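GREDAU RESIDENTS' ASSOCIATION
Minutes of the Regular Meeting, 8/2/22

Presiding: Amrit Dufour, Chair
Quorum: present

1. Call to order
The Chair called the meeting to order in the Fehr Room. The minutes of the previous meeting were approved with one correction: under Building Matters, "east stairwell" should read "east entrance."

2. Financial report
The balance in the general account was reported as $1,473. Outstanding bills consist of the room rental and the printing of the summer bulletin. A motion to pay both was made, seconded and carried.

3. Medicine take-back day
The Chair reported on preparations for the take-back day to be held in August. Residents will be asked to bring unused or expired prescription medicine to the Fehr Room, where it will be held in a locked box until collection by the pharmacy on Sunemov Street. Notices have been delivered to 846 households.

Discussion followed on the handling of bottles at the sorting table. Points agreed:

Bottles are to remain closed wherever possible. Any bottle received without its cap is to be placed in a clear bag before it goes into the box.

Names and prescription numbers are to be blacked out by the resident before the bottle is handed over. Markers will be supplied at the door.

Liquids, inhalers and needles will not be accepted. The pharmacy has provided a sheet listing where these may be taken, and copies will be available.

A member asked whether empty bottles would be accepted for recycling. The Chair replied that the pharmacy does not take them and that the city program should be consulted. A second member observed that the colors of the bottles carry no meaning as to their contents and asked that the table not be arranged by color, as had been suggested in August of last year.

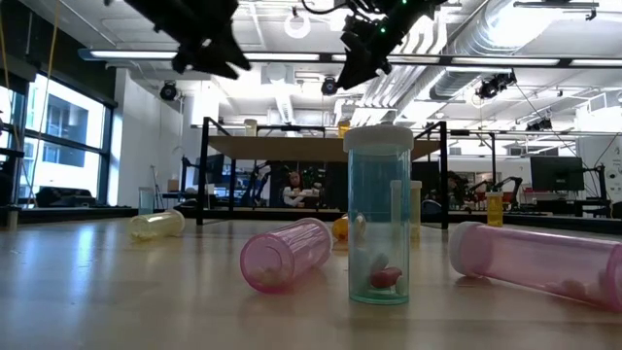
It was further agreed that the table be kept clear of food and drinks for the whole of the event, and that bottles be stood upright once received. The motion to adopt these arrangements was carried with 2 opposed.

4. Storage cabinet
Quotations were received from Rinum Office Supply for a lockable steel cabinet. Members asked for the inside dimensions, which were not stated in the quotation. The item was tabled until the next meeting.

5. Other business
A request was received to move the start of meetings later by 15 minutes. The Chair will poll the membership by mail.

The sign at the parking entrance remains loose. The Chair will write to the landlord a second time.

6. Adjournment
There being no further business, the meeting was adjourned.

Last updated: August, following approval of corrections to item 3

Comments (3)

R. on the third floor
Does the no-liquids rule cover cough syrup? I have several bottles from last winter.

Amrit Dufour
Yes, it does. Please pick up the pharmacy sheet at the door.

Second floor rear
Item 5 should say the sign is at the exit, on the side by the mailboxes. The one at the entrance is fine.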